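Priklow – Samples, Stems und alles, was sonst noch auf der Platte lag

Liesmich zur Version vom 7. Mai 2022

Hallo! Schön, dass du das Archiv entpackt hast und sogar die Textdatei aufmachst. Priklow ist mein Ein-Mann-Projekt irgendwo zwischen Drone, kaputtem Techno und dem Geräusch, das ein Kassettendeck macht, wenn der Riemen durch ist. In diesem Ordner liegen die Einzelspuren vom Album "Rernenow" und dazu die Samples, aus denen ich das Ding zusammengeklebt habe. Ich bin so oft danach gefragt worden, dass ich irgendwann einfach alles sortiert habe (na ja, fast alles, siehe unten).

Was drin ist

Insgesamt 165 Dateien, alle als WAV, 24 Bit, 48 kHz. 49 davon sind Stems, der Rest sind Samples. Die Stems fangen alle bei Takt eins an, du kannst sie also einfach übereinander in dein Programm ziehen und sie laufen synchron. Bei den Samples habe ich vorne und hinten abgeschnitten, was nur Rauschen war, aber großzügig. Wer es knackig braucht, muss selber nochmal ran.

Ordnerstruktur

stems/ – nach Stücken sortiert, Dateiname ist Stück, Spur, Tempo
samples/metall/ – Federn, Bleche, ein Treppengeländer
samples/stimme/ – Teresa und ich, meistens sehr langsam abgespielt
samples/band/ – Kassettenkram, Gleichlaufschwankungen inklusive
samples/rest/ – wusste ich nicht, wohin damit

Tempo und Stimmung

Die meisten Stücke laufen auf 100 BPM, weil ich faul bin und mir dann nichts merken muss. "Dow" ist die Ausnahme, da gibt es gar kein festes Tempo, das habe ich am Stück eingespielt und nie an ein Raster gezogen. Bitte nicht wundern, wenn die Bassdrum da eiert, die soll das! Gestimmt ist das meiste irgendwo knapp unter 440 Hz. Die Bandsachen liegen noch tiefer und zwar jede Datei anders. Ich hab angefangen, die Abweichung in die Dateinamen zu schreiben, und nach dem Buchstaben F aufgehört.

Zur Stimme: Teresa Ó Dálaigh hat an einem einzigen Nachmittag alles eingesungen, was man auf dem Album hört, und auch einiges, das man nicht hört. Im Ordner stimme liegen auch vier lange Takes, die ich nie verwendet habe und bei denen ich mich heute frage, warum eigentlich. Take drei ist der Hammer, gerade die tiefen Töne gegen Ende. Wenn du den irgendwo einbaust, schick mir bitte einen Link, ich will das hören! 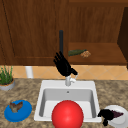
Rendering, Schrank mit offenem Fach

Gemischt hat das Album Gearóid Brennan, und zwar deutlich leiser, als ich es wollte. Wir haben uns zwei Wochen lang Mails darüber geschrieben – er hatte recht, ich sag's nur ungern. Die Stems hier sind vor seinem Mix exportiert, also ohne seine Kompression und ohne den großen Hall auf der Snare. Wenn du sie alle auf null dB zusammenschiebst, klingt das matschig und viel zu laut. Zieh erst mal alles um sechs dB runter und fang dann von vorne an.

Was du damit machen darfst

Remixen, zerschneiden, rückwärts abspielen, live verwenden, in eigene Stücke einbauen, auch wenn du damit Geld verdienst. Nenn einfach Priklow irgendwo in den Credits. Bei allem aus dem Ordner stimme bitte auch Teresa nennen, mit den Akzenten im Namen, das ist ihr wichtig. Was ich nicht möchte: dass jemand die Dateien unverändert als eigenes Samplepack verkauft. Das Album selbst ist bei Odside erschienen und gehört nicht zu diesem Paket, für Fragen dazu also bitte ans Label schreiben.

Bekannte Macken

In "metall" sind zwei Dateien doppelt, einmal mit Unterstrich und einmal ohne. Klingen gleich, nimm irgendeine.
Die linke Spur von "band_brumm_lang" ist lauter als die rechte. War schon auf der Kassette so.
Bei "Rernenow Teil 2" fehlt der Stem mit dem Sub-Bass. Die Spur ist mir beim Umzug auf den neuen Rechner abhandengekommen, ich suche noch auf den alten Platten.
Umlaute in Dateinamen habe ich rausgeworfen, also nicht nach "Geländer" suchen, sondern nach "gelaender".

Im Juni will ich eine zweite Runde hochladen, dann mit den Field Recordings vom Güterbahnhof und hoffentlich mit dem verlorenen Bass. Wenn dir bis dahin noch kaputte Dateien auffallen, schreib mir kurz den genauen Namen und was damit los ist. Screenshots von Wellenformen sind auch okay, die guck ich mir gerne an.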